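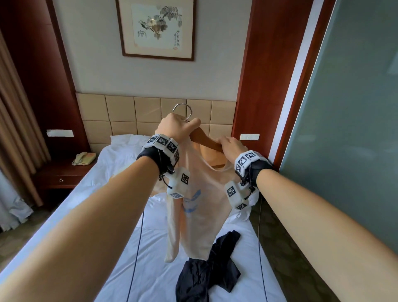

Chapter 4
Clothes at Rest: Hanging, Folding and the Room Around Them

Think about the last time you unpacked a bag in a room that wasn't yours. You probably opened the closet, counted on finding enough hangers, and dropped whatever was left onto the bed. Most of us do this without a thought, and yet those few minutes decide how the clothes will look for the rest of the stay. A good room attendant, a costume assistant or a shop stockroom worker does the same job many times a day, and does it beautifully. In this chapter you will start learning how.

Chapter 3 dealt with fibers and what they do under heat and moisture. Now we get to put that knowledge to work! Gravity is our main subject here. A garment on a hanger is pulled down from two small areas at the shoulders, all day and all night. A firm woven shirt hardly notices. A thin sleeveless top has very little cloth at the shoulder to share the load, so the shape and finish of the hanger matter a great deal. A smooth wooden hanger lets light fabric slide into place, and for the same reason it lets wide necklines slide right off again. You will meet this trade-off in every section that follows.

What you will study

4.1 Hangers: shape, width, finish and hook
4.2 Light tops and other garments that slip
4.3 Folding small items: shorts, underwear, socks
4.4 Using the bed as a work surface
4.5 Closet and drawer plans for short stays

Words to know: bearing point, drop, grain, hem line, nap, slip, shoulder slope

The bed as a workbench

Hotel rooms seldom have a table large enough for folding, so the bed does the work. It is wide, it is at a handy height for many people, and a white sheet shows up a dark sock or a loose button at once. It has one real drawback, and you will feel it the first time you try: the surface gives. Press a crease into a shirt on a mattress and half of your effort goes into the padding. Push the duvet up toward the headboard, pull the sheet as flat as you can with both palms, and work on the part nearest you.

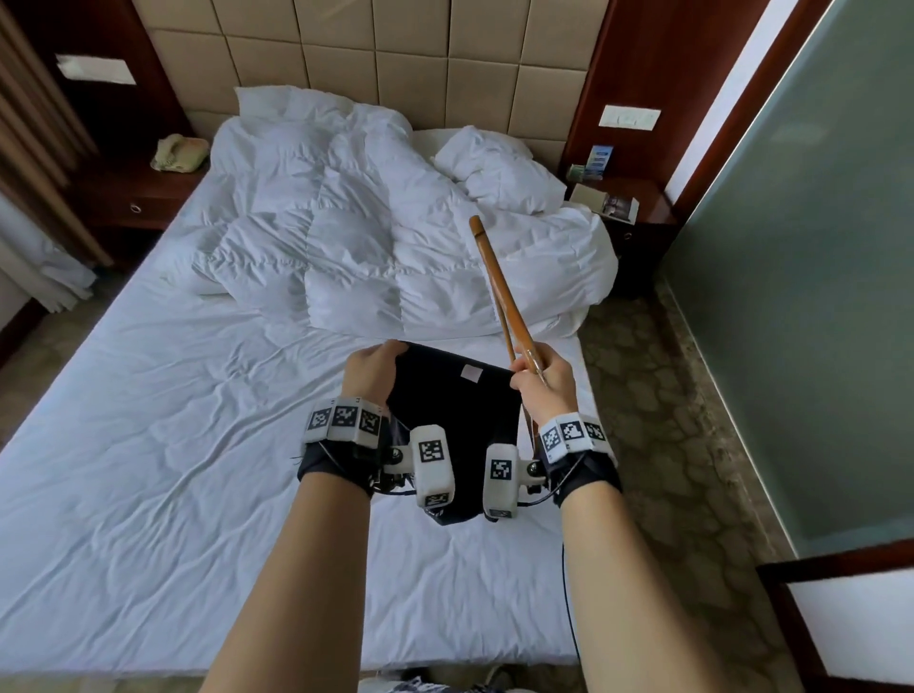
Small dark garments are a fine place to begin. Hold the piece up by its top edge with both hands and let it drop to its full length before you do anything else. Find the label, if there is one. On many garments it sits at the center back, and once you know where the back is, everything else falls into line. Bring side to side, smooth downward once, then fold up from the hem. Two folds are usually plenty – a third makes a thick little brick that springs open in the drawer.

From the field

The Kaewmanee, a guesthouse with 11 rooms outside Fornham, used to stock each closet with whatever hangers had come in over the years. One October the owners replaced the lot, buying 200 wooden hangers from a supplier called Graswood, each 390 millimeters across. The housekeeping notes from that winter make lovely reading. Wide shirts hung better right away. Narrow camisoles did worse, and the staff began folding them instead, a habit that has lasted. We return to these notes in Section 4.2, where you can compare them with the hanger chart from the Nirnero training manual.

Before you read on

Take three garments from your own closet: one heavy, one light, one with a wide neck. Hang each on the same hanger overnight and look at the shoulders in the morning. Write down what you find, with a quick sketch of each shoulder line. Keep the page in your notebook – you will need it for the activity at the end of Section 4.1.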